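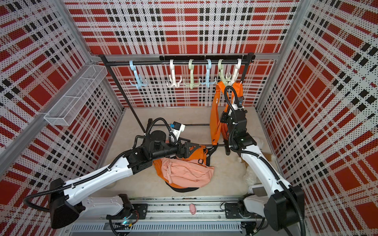
Why do we hang up our bags?

Hello, children! Do you have a bag for school, a bag for swimming and maybe one more for sleeping at Grandma's house? Many children have 3 or more. When all of them lie on the floor, somebody will step on them, and the bag you want is always under the other ones. So today we learn about hanging.

What is a clothes rack?

A clothes rack is like a very simple wardrobe without doors. It has a foot, which stands on the floor, and a long bar on the top. The bar carries the weight. The foot must be wide, or the rack will fall over when you hang a heavy thing on one side only. Try it with a ruler and some modelling clay and you will see.

One hanger, many hooks

The hanger for a shirt has shoulders, like you. A bag has no shoulders! For bags there is another kind of hanger. It has one large open hook at the top, which goes over the bar, and under it a group of smaller prongs that bend down. You put the strap of the bag on a prong. The plastic ones come in many colours. White, light blue and pale green are pretty together, and you can choose one colour for each person in your family.

Which part of the bag do we hang?

Look for the strap. A shoulder bag has a long one, so it can hang very low, and sometimes the strap makes a big loop almost to your feet. Be careful that you do not catch your foot in it. You can put the strap two times over the hook, and then the loop is shorter.
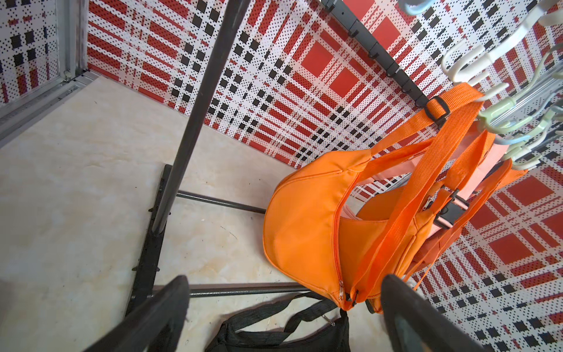
A bag made of fabric is soft. On the floor it makes a heap, and it gets wrinkles and dust. When it hangs, its own weight pulls it down and helps it to be straight again. This pulling is called gravity, and it works for you all night while you sleep.

A bag with a drawstring is different. The drawstring is a cord that closes the top of the bag like a mouth. Pull it closed first, then hang the bag by the cord.

Now you try

Take everything out of your bag. Shake it over the bin (my pupil Melquiades found 5 old pencils and half of a biscuit). Close the buckles. Put the heavy bags near the middle of the bar and the light ones at the ends.

Draw your rack for us and colour the hangers!

Written by Simin Mousavi, 22 May 2018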